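Farport Adult Reading and Numeracy Program
Interim Progress Report to the Yazdani Fund
Submitted April 25, 2020

1. Purpose of this report

This report covers the second half of the grant period and is submitted under the terms of the award letter. It describes work completed in the reading and numeracy strands, changes made after in-person teaching was suspended in March, spending against the approved budget, and the steps planned for the remainder of the grant. A final report with full assessment results will follow after the close of the program year.

The program is managed by Mitra Hassanpour, with Dagmar Skála responsible for tutor training and Mahtab Ghorbani for learner records and assessment. Questions on any part of this report should be addressed to Ms. Hassanpour.

2. Summary of progress

The program set out to enroll 200 adult learners in Farport and Zirnness over the grant year. That target was reached in February, ahead of schedule, largely through referrals from employers and from the evening English classes at the Zirnness branch library. Enrollment was closed at that point so that tutor hours would not be spread too thin, and a waiting list was opened.

Learners had received 3,168 hours of tutoring by the date on which both sites closed. Most of these hours were delivered in pairs or small groups. One-to-one tutoring was kept for learners at the lowest reading level, as agreed with the Fund at the start of the year.

Teaching has continued by telephone and mail since the closure. Attendance under this arrangement has been lower than it was in person, and it varies a great deal from one group to the next. The numeracy groups have held together better than we expected. The beginning readers have been the hardest to keep in contact with, and section 5 sets out what we are doing about this.

3. Reading strand

The reading strand uses a structured sequence of short units, each built around a text that learners are likely to meet in daily life: a lease, a pay stub, a school letter, the instructions on a bottle of medicine. Units are taught over two or three sessions and end with a short piece of writing.

During this period the team finished revising the first level. The earlier version moved too quickly from single words to full paragraphs, and tutors reported that learners who missed even one session found it difficult to rejoin. The revised level adds review pages at the start of each unit and slows the introduction of longer words. Ms. Skála led the revision, working with four tutors who had taught the original version from beginning to end.

A second change concerns the reading texts themselves. Several learners told us that the pieces written for beginners felt childish. We have replaced a number of them with accounts written by former learners, with their permission and under first names only. The subjects include a first winter in Farport, the closing of the cannery, and a dispute over a parking fine. Tutors report that these pieces lead to longer discussion and that learners are more willing to read them aloud.

Writing remains the weaker side of the strand. Many learners who now read short letters with confidence are still reluctant to write one. In January we introduced a weekly notebook exercise in which the learner writes a few lines on any subject and the tutor replies in writing, without corrections. Take-up was uneven at first, but the notebooks have proved easy to continue by mail and are now the most regular contact we have with some of the reading groups.
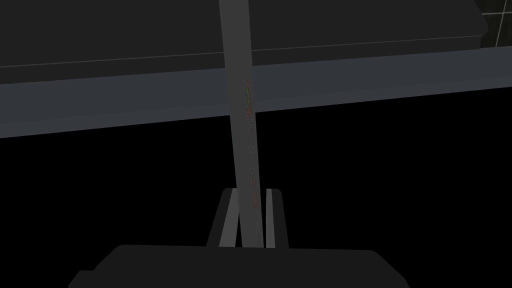
Assessment in the reading strand follows the three-stage model described in our original proposal. Learners are assessed on entry, at the midpoint and at the end of the year. Midpoint assessments were completed at Farport before the closure. At Zirnness they were still under way, and the remaining learners have not been assessed. Ms. Ghorbani has advised against conducting the reading assessment by telephone, as the results could not be fairly compared with those taken in person. We therefore ask the Fund to accept partial midpoint data for the Zirnness site.

4. Numeracy strand

The numeracy strand was added this year at the Fund's suggestion, and it has drawn more interest than we planned for. It covers whole numbers, percentages, measurement and household budgeting. A short unit on reading charts and tables was added in the winter at the request of learners preparing for entry tests at the community college.

Aleksandra Krajewska joined as lead numeracy tutor in the fall. Under her direction the groups have moved away from worksheets and toward problems brought in by the learners. Recent sessions have dealt with comparing phone contracts, checking overtime pay and adjusting a recipe for a church supper. The approach asks more of the tutors, who cannot prepare every problem in advance, and two additional training sessions were held to support them.

The workbook used in this strand, known by staff and learners as Mustard after the color of its cover, was printed in a run of 1,000 copies. This is more than the present program requires. The printer's price for a smaller run was very nearly the same, and the surplus will serve the next two intakes. Copies were mailed to every numeracy learner in the week after the sites closed, which allowed telephone sessions to begin with both tutor and learner looking at the same page.

An error in the answer key for chapter 3 was found after printing. A correction slip has been sent to all tutors and learners.

5. Effects of the closure

Both teaching sites closed in the middle of March. The Farport site is inside the library and will reopen when the library does. The Zirnness site is rented from the parish and could open sooner, but we do not intend to resume teaching there until group sessions are permitted and the room can be arranged with enough space between seats.

Three difficulties have come up repeatedly. The first is that many learners have limited phone minutes or share a phone with family. The second is that those who work in food stores, warehouses and nursing homes have been given longer or less predictable shifts. The third is that telephone tutoring does not suit beginning readers, who depend on having a tutor beside them to point to the word and sound it out with them.

In response, the program has purchased prepaid phone cards for learners who asked for them, moved a number of sessions to early morning and late evening, and recorded the first-level texts so that learners can call a number and listen while they follow the printed page. The recordings were made by the tutors at home. Their quality is modest, but learners have used them, and a few have asked for the second-level texts to be recorded as well.

We considered moving to video sessions and decided against it for the present. Too few learners have a suitable device and a reliable connection, and we did not wish to divide the groups between those who could take part and those who could not.

6. Tutors and training

Tutor retention has been good. Four tutors have stepped back since March for health or family reasons, and all have said that they hope to return. The spring training course was due to begin in April and has been postponed. Ms. Skála is preparing a shorter version that can be taught by telephone and mail, covering the notebook exercise, the use of the recordings, and ways of keeping a session moving when tutor and learner cannot see each other.

7. Budget

Spending to date is within the approved total. The lines for travel and room rental are underspent as a result of the closure. Printing, postage and telephone costs are overspent, and are expected to remain so through the end of the program year. Saeed Kermani, who keeps the program's accounts, has prepared a revised budget that moves funds between these lines without changing the overall amount. It is attached for the Fund's approval.

We would be grateful for a decision on the revised budget by the middle of May, so that the next mailing of reading materials can be ordered in time.

8. Plans for the remaining period

Telephone tutoring will continue in both strands until the sites reopen. The second-level texts will be recorded in May, beginning with the units that current learners are due to reach first. Midpoint assessments at Zirnness will be combined with the end-of-year assessment if in-person meetings become possible before the program year ends. If they do not, we propose to carry out the final assessment in the fall and to submit the results as a supplement to the final report.

The waiting list will remain open. Learners on the list have been sent a letter explaining the delay — in plain English, and in the four other languages most often spoken among our learners — together with a first-level reader that they may keep.

Attachments: revised budget; midpoint assessment results, Farport site; sample unit from the revised first level.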